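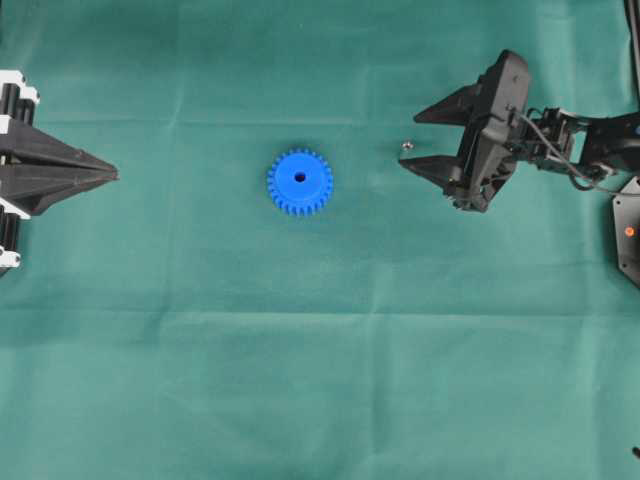
학교 소개

아빔베르크(Avimberg) 국제학교는 유치부부터 12학년까지의 전 과정을 한 교정에서 운영하는 사립 교육기관입니다. 본교는 영어와 한국어를 수업 언어로 사용하며, 저학년에서는 두 언어의 수업 시수를 같게 편성하고 7학년부터는 과목별로 수업 언어를 지정합니다. 재학생의 가정에서 사용하는 언어가 다양한 점을 고려하여, 입학 후 첫 학기에는 모든 학생이 언어 상담을 받습니다.

교육 이념

본교는 학생이 스스로 질문을 세우고 그 답을 글과 말로 설명할 수 있도록 지도합니다. 이러한 방침은 개교 당시 제정된 학교 헌장에 명시되어 있으며, 교과 편성과 평가 방식, 교원 연수의 기준이 됩니다. 학업 평가는 지필 평가와 과제 평가를 병행하고, 5학년까지는 석차를 산출하지 않습니다. 학기 말에는 담임 교사가 학생별로 서술형 평가서를 작성하여 가정에 전달합니다.

연혁

본교의 전신은 파센(Pasen) 교육재단이 설립한 주말 언어학교입니다. 재단은 해외에서 귀국한 가정의 자녀를 위하여 소규모 강좌를 개설하였고, 이후 정규 초등 과정의 인가를 받아 현재의 부지로 이전하였습니다. 중등 과정은 초등 과정의 첫 졸업생이 진학할 시기에 맞추어 단계적으로 개설되었습니다. 현재의 본관은 플레트덴(Pletden)관으로 불리며, 유치부와 초등부 교실, 행정실, 보건실이 위치하고 있습니다. 중·고등부는 별도의 건물인 창(Chang)관을 사용합니다.

교장 인사말

아빔베르크 국제학교 홈페이지를 방문해 주신 여러분께 감사드립니다.

학교를 선택하는 일은 한 가정의 여러 해를 결정하는 일입니다. 본교는 그 책임을 무겁게 받아들이며, 입학 상담 단계에서부터 교육과정과 학비, 진학 지도 방침을 있는 그대로 안내해 드리고자 합니다. 저는 부임 이후 매 학기 모든 학년의 수업을 직접 참관해 왔으며, 그 과정에서 본교 교사들이 학생 한 사람의 더딘 진도를 기다려 주는 모습을 자주 보았습니다. 이는 제가 본교에서 가장 소중하게 여기는 전통입니다.

학부모님께서도 공개 수업과 학년 간담회에 참석하시어 의견을 나누어 주시기 바랍니다. 보내 주신 의견은 학사 운영 회의에서 검토하고 그 결과를 서면으로 회신해 드립니다.

교장 토도르 델리치(Todor Delić)

학교급별 과정

유치부는 만 4세부터 입학할 수 있습니다. 하루 일과는 놀이 활동, 이야기 시간, 바깥 활동으로 구성되며, 오후 돌봄은 학기 초에 별도로 신청을 받습니다. 낮잠 시간은 연령에 따라 다르게 운영합니다.

초등부는 담임 교사가 주요 과목을 지도하고 음악, 미술, 체육, 중국어는 전담 교사가 담당합니다. 3학년부터는 매주 도서관 수업이 정규 시간표에 포함됩니다. 학생은 사서 교사의 안내에 따라 자료를 찾고 인용을 표기하는 방법을 익히며, 학년 말에 한 편의 조사 보고서를 제출합니다.

중등부에서는 교과 교실제를 시행합니다. 수학과 영어는 학생의 성취 수준에 따라 반을 나누되, 학기마다 반 편성을 다시 검토합니다. 8학년 학생은 가을 학기 중 3박 4일의 현장 학습에 참여합니다.

고등부는 대학 진학을 준비하는 과정으로, 필수 과목과 선택 과목을 함께 이수합니다. 졸업을 위해서는 교과 학점 외에 봉사 활동 200시간과 졸업 논문이 요구됩니다. 논문 주제는 11학년 10월에 확정하며, 지도 교사의 승인을 받아야 합니다. 진학 상담은 학생과 보호자가 함께 참석하는 것을 원칙으로 합니다.

교직원

본교의 교원은 모두 해당 과목의 교원 자격을 갖추고 있으며, 채용 후 첫해에는 선배 교사와 짝을 이루어 수업을 준비합니다. 교육과정 전반은 교감 야오충 저우(Yao-tsung Chou) 선생이 총괄합니다. 저우 교감은 중등 수학 교사로 본교에 부임하여 학년 부장과 교무 부장을 거쳤고, 현재도 10학년 수학 한 반을 직접 맡고 있습니다. 보건 교사와 상담 교사는 수업일마다 상주합니다.

학교생활

방과 후 활동은 학기 단위로 운영하며, 합창, 현악 합주, 배드민턴, 신문 편집, 토론 등의 강좌가 개설됩니다. 강좌별 최소 인원에 미달하는 경우 해당 학기에는 개설하지 않습니다. 본교 강당은 약 200석 규모로 학년별 발표회와 졸업식에 사용되며, 행사가 없는 날에는 합창과 연극 연습 장소로 개방합니다.

급식은 교내 식당에서 제공합니다. 식단은 매월 말 가정에 안내하고, 알레르기가 있는 학생의 보호자께서는 학기 시작 전에 보건실로 관련 서류를 제출하셔야 합니다. 통학 버스 노선은 재학생의 거주지를 반영하여 해마다 조정합니다.

입학 안내

입학 전형은 서류 심사, 학생 면담, 보호자 면담의 순으로 진행됩니다. 초등부 3학년 이상의 지원자는 영어와 수학 진단 평가에도 응시합니다. 진단 평가 결과는 합격 여부와 관계없이 보호자께 설명해 드립니다. 결원이 없는 학년의 지원자는 대기 명단에 등재되며, 명단의 효력은 해당 학년도 말까지입니다.

학교 방문을 희망하시는 분은 입학처로 사전에 신청하여 주십시오. 방문 시에는 정문에서 출입증을 받으신 후 플레트덴관 행정실로 오시면 담당 직원이 안내해 드립니다. 수업 중인 교실의 참관은 담당 교사의 동의가 있는 경우에 한하여 가능합니다.

본 소개문의 최종 수정일: 2021년 4월 13일 화요일

아빔베르크 국제학교 | 문의: 행정실 및 입학처 | 개인정보 처리방침 | © 파센 교육재단. 무단 전재 및 복제를 금합니다. | 맨 위로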